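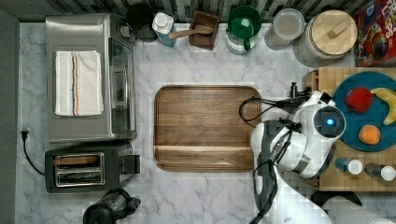 **MEDIA RELEASE**

**For immediate release – May**

# Show us the sums: Dilholm householders question "$300 a year" switch-off promise

The Dilholm Household Consumers' Association is asking Karaki Energy to publish the figures behind its new winter campaign, which tells customers they can save $300 a year by switching their kitchen appliances off at the wall.

The association has read the campaign leaflet, the campaign web page and the terms and conditions at the foot of the web page. None of them says how the $300 was worked out.

"We're all for people turning things off when they're not using them," an association spokesperson said. "Most of us were brought up to do it. But $300 is a lot of money to promise someone for flicking a switch, and we'd like to see where it comes from before we repeat it to our members."
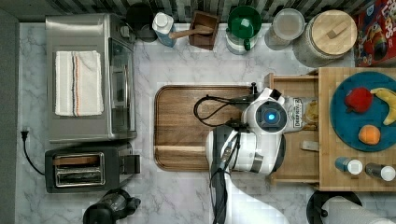 Standby power is the electricity an appliance draws while it is plugged in and waiting. How much it draws depends on what it is. Something with a clock, a display or a wireless connection will use a little around the clock. A plain appliance with a mechanical switch may use nothing at all until it is turned on, and pulling the plug won't lower the bill by a cent.

The leaflet makes no such distinction. It gives one dollar figure for every home in the district, from a one-bedroom unit in Pikville to a farmhouse with two fridges and a chest freezer in the shed.

The association wrote to Karaki Energy asking three questions:

- Which appliances were measured, and were they old or new?
- What price per unit of electricity was used, and does it match the price most customers pay?
- Does the $300 include heating and hot water, which have nothing to do with the kitchen bench?

Karaki Energy replied that the figure was "indicative" and that "individual results will vary". The association accepts that results will vary. It was hoping to learn by how much.

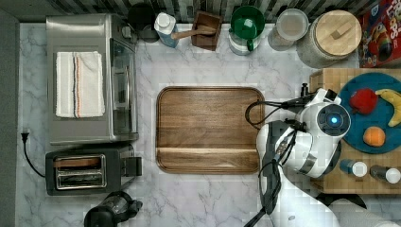

Members have also raised concerns about the Besarov smart plug, which is advertised on the back of the leaflet at $30 each. Customers are told to fit one to every appliance they use regularly. The plug stays connected to the home network so it can be controlled by phone, and it draws power to do so. The leaflet doesn't say how much.

"If you buy four or five of these you've spent a fair bit before you've saved anything," the spokesperson said. "There may be homes where they pay for themselves. We'd like to be told which ones."

The offer also asks customers to agree to share their usage data. The association could find no plain statement of how long the data is kept or who else can see it, and advises members to hold off signing until there is one. 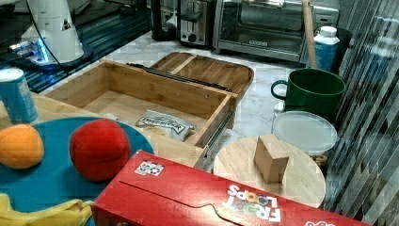
*A toaster and toaster oven on a kitchen counter.*

To get some local numbers, the association will lend plug-in power meters to 200 households across Dilholm and Pikville over winter. Each household will keep a meter for a fortnight and move it between appliances, writing down the readings on a sheet supplied. Renters are welcome to take part, as no wiring is involved. The readings will be published in full, including any that support Karaki Energy's claim.

Until then, the association's advice is modest. Check the rate on your bill against other plans. Look at the age of your fridge and the setting on your hot water system before worrying about the small stuff. Switch off what you like at the wall, but don't spend the $300 yet.

**Media enquiries:** Dilholm Household Consumers' Association office, weekdays from 9 am to 3 pm

**Meter loans:** Register at the front desk of the Pikville or Dilholm library

**ENDS**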